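Brerum five-finger hands vs two-jaw grippers on soft mailers
Grippers and End Effectors > General

tinplate_owl
Jan 13, 2023

I've finally had a proper go with a pair of the Brerum five-finger hands and I'm still grinning, so forgive the length. The job is poly mailers: pick one out of a tote, hold it up to the scanning station, put it down. We've been doing it with Amwood two-jaw grippers since September and they're fine, right up until you get a half-empty bag with all the contents slumped at one end. Then the jaws pinch a bit of loose plastic and the whole thing swings about like a wet sock.

The hands are so much better at this! The fingers go round the lower part of the bag, where the weight tends to be, and you can push it against the station without it folding over. I ran 370 picks on each. The Amwoods dropped 30 and the Brerums dropped 13. Same bags, same arms, same controller (Drondia, stock settings apart from the wrist speed, which I turned down for both).
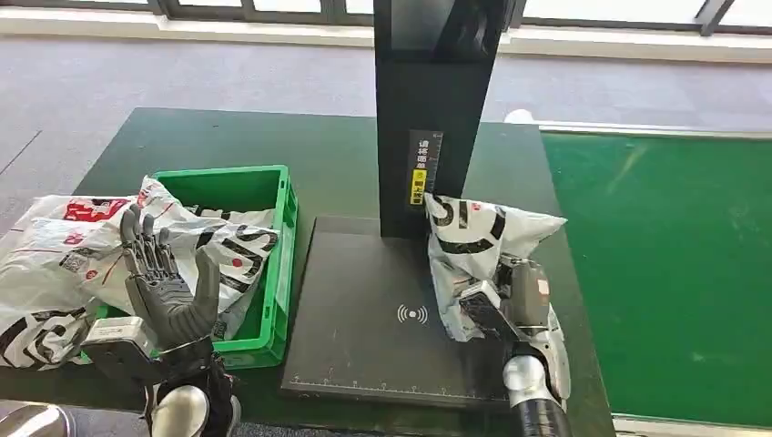 Right hand holding a mailer up against the scan station, left hand open by the green crate.

I've kept the left one open and ready by the tote while the right does the holding. You can save a fair bit of time by not parking it back at the side between picks. The fingers do take a moment to close, mind you, and I'd love that to be quicker.

Happy to post the grasp settings if anyone wants them.

gantry_goose
Lovely stuff, but I'm going to be the grump. 13 drops in 370 is still far too many for a line. A suction cup would do that job for a fraction of the money and there'd be no knuckles to service. What are you gaining?

tinplate_owl
Fair question. I did try suction, a single bellows cup. On a smooth full bag it's brilliant. On a crumpled one it leaks along the creases and lets go as soon as the wrist turns. I only had the one size of cup though, so I won't pretend it was a fair fight.

gantry_goose
One cup isn't a test! Put three small ones on a sprung plate and try again. Foam lip, not bellows. Creases stop mattering nearly as much.

mossbank
I'm with the owl on this one. We went through 3 kinds of cup on thin mailers and kept getting the top layer of plastic lifting while the contents stayed put. Perfectly good seal, useless hold. Fingers underneath sorted it straight away.

What are you using for finger force, by the way? Ours creep tighter over a long hold and you can hear the motors complaining.

tinplate_owl
Low! I close until the current steps up on two fingers, then freeze the position and leave it. If you hold on force it keeps hunting as the bag settles. Thumb goes last, that made more difference than anything else I changed.

mossbank
Thumb last, right, trying that tonight. Ours goes first because that's how the demo did it.

pivotal_pete
Has anyone here had the Ahn hand on the same sort of work? It's lighter, and the wrist on the Brerum looks like a lump. I'd worry about poking it down into a deep tote and clouting the rim.

tinplate_owl
You do have to watch the rim. I come in at a slant and stay off the two near corners. Bags bulging over the top are easy, the last one lying flat at the bottom is where most of my drops came from. No Ahn here sadly, I'd jump at a week with one.

gantry_goose
The last one lying flat is exactly where a cup wins. Just saying.

tinplate_owl
Yes, all right, I'll give you that one. Cup plate goes on the left wrist next and the hand stays on the right. Foam lip, as ordered. I'll put the drop counts in this thread when I've got through another 370.

pivotal_pete
Post the grasp settings too please, I'd like to see the finger order written out.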